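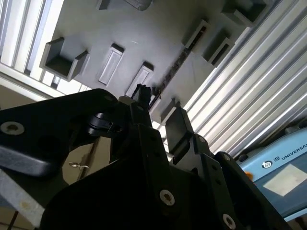
March 6, 2020

I have been learning Turkish for a little over a year now, and last week I finished the notebook I started it with. It is a cheap one with a green cover, 106 pages, and every page is full. I thought I would write down how it went while I still remember the early part.

I started because of my neighbor, Fadime Öztürkmen. She moved into the unit across the hall in Samonte Court with her mother, who speaks no English. Her mother and I kept meeting at the mailboxes. We would smile and point at the weather. After a few months of that I wanted to be able to say something to her.

My first step was an app, as I suppose it is for most people. I kept at it every day through the summer and got very good at the app. I could match the word for apple to a drawing of an apple. I could put five words in the right order if all five were already on the screen. Then in June I met Fadime's mother on the stairs and tried to ask how she was, and I got through the greeting fine, but she answered with two full sentences and I had no idea what either of them was. I nodded. I found out later she had asked me whether I knew why the hot water was off.

So I quit the app and bought a used grammar from the bookstore on Trudden Street. It is from the seventies and the dialogues are mostly between a customs officer and a man with too much luggage. The explanations are good, though. Turkish adds endings to words, one after another, and the vowels in the endings change to match the vowels before them. The word for house is ev. In the house is evde. In my house is evimde. In our houses is evlerimizde. The book gives you a page of these and then a page of blanks. I filled in the blanks, then erased them and did it again.

The vowel part looked hard on paper and was easy in practice. After a month or so a wrong ending started to sound wrong. The verbs are another matter. There is one past tense for things you saw yourself and a different one for things you heard about or worked out afterward. I still use the first one for everything. Fadime says it makes me sound like I was personally present at the founding of the republic.

The notebook came out of the grammar. I put new words on the left page and sentences on the right. My rule was that a word didn't count until I had used it in a sentence of my own. I broke the rule a lot, and I can see where, because the right-hand pages in the middle of the notebook are half empty. Those are November and most of December, when I was working late and copying out words at eleven at night. I remember almost none of them. I looked one up yesterday that I had written down three separate times. It means drawer.

A lot of advice online says you need the 1000 most common words and then things open up. I downloaded one of those lists and went through it with a pencil in January. I knew 799 of them, if I was generous with myself. Things have not exactly opened up. I can read a menu and most of a weather report. I can follow a children's show as long as the animals talk slowly. On the phone I am useless.

What has helped most is Thursday nights at the Flesden library. They have a language table in the back, any language, you just sit down with whoever is there. For a while the only other regular was Abdelkrim Berrada, who was working on his Portuguese. We had no language to practice together, so we sat across from each other and read aloud, him in his and me in mine, and corrected nothing. I got over being embarrassed about my accent that way. Now there are usually two Turkish speakers, both students, and they let me talk until I get stuck. I usually get stuck on numbers and on anything to do with "which" or "that," because the whole clause goes in front of the noun and I have to know the end of the sentence before I begin it.

I did have one good conversation with Fadime's mother this winter. She asked where I had bought my boots. I told her the store, and what they cost, and that they leaked. She told me to put them near the heater but not too near. I understood all of it the first time. It took maybe a minute and I was tired afterward.

For the second notebook I am changing a few things. No word lists after nine in the evening. One page a week that is only about things I heard from someone else, so I have to use the other past tense. I also want to start reading something real, and Fadime has lent me a book of short stories that she had in high school. The first one is four pages long. I have been on it for eleven days and I am on page two. A man is waiting for a ferry and his brother is late, I think. It might be his brother-in-law. They are different words and I keep mixing them up.

If you have a Turkish podcast with slow speakers and no music behind the talking, please leave the name in the comments. I have tried three and they all have the music.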